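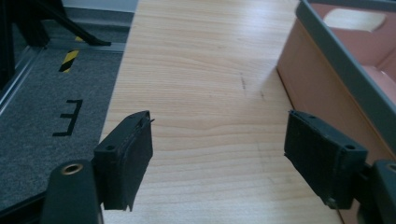 Mareike Rathjen wants to know whether she has to be able to code before she can join, and she's heard from somebody at her work that we'd turn her away if she couldn't. We won't! Please come. I've had that question more than any other since February, so it can go first.

Urnora Robot Club: things people ask me

Do I need to know how to code?
No. I couldn't when I started, and I still get Amanuel to read over anything I write before it goes near a motor. For your first term you'll mostly be on the grippers, collecting demonstrations, and that takes patience and a decent pair of wrists. If you catch the coding bug later there's a beginners' hour before the main session.

What are we working on this year?
The Nelter challenge, household round. The organisers give every team the same list of chores and you choose one, and we chose laundry (I voted for dishes, I lost, I'm over it). Each club has to hand in 2000 demonstrations by the end of the season, and the model gets trained on those. We do them in batches of 60, then swap people so nobody's arms give out.

Why a towel? Couldn't you pick something harder?
Cloth is plenty hard, believe me. A block stays the shape you left it, and a towel has its own ideas.
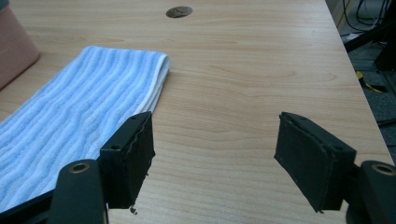 My own favourite job is the start position, which sounds dull and is where most of our arguments come from. If every run begins with the towel in the same spot, the model learns that spot and falls to bits when you nudge it. So we move things about between runs. One start might have the towel folded into a long strip on the left, lying at an angle, with the middle of the table left clear. The next could have it square to the edge, or over near the right-hand side. Sille Mikkelsen keeps the list of starts, so ask her for the next one and please don't make up your own (I did this for a whole evening once and we had to bin the lot).

How fast should I go?
Slower than you'd like. Around 8 seconds for a pick and place is fine. If you fumble, finish the run and flag it.

What do I wear?
Dark long sleeves if you've got them, closed shoes, no dangly bracelets. Watch the cables on the floor, too. I've gone over them twice.

Can I work both grippers on my own?
Yes, and I'd learn it that way from the start. One hand on the near corner, the other further up the towel, and keep an eye on both tips.

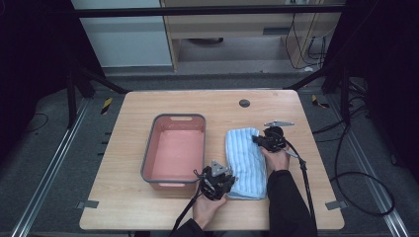 What does it cost?
It's $215 for the year, and that covers the Nelter entry fee. Students pay half. If money's tight, have a quiet word with me and we'll sort something out.

When do you meet?
Doors open at 6 pm and we pack up by 9. Bring a snack, the vending machine only takes coins!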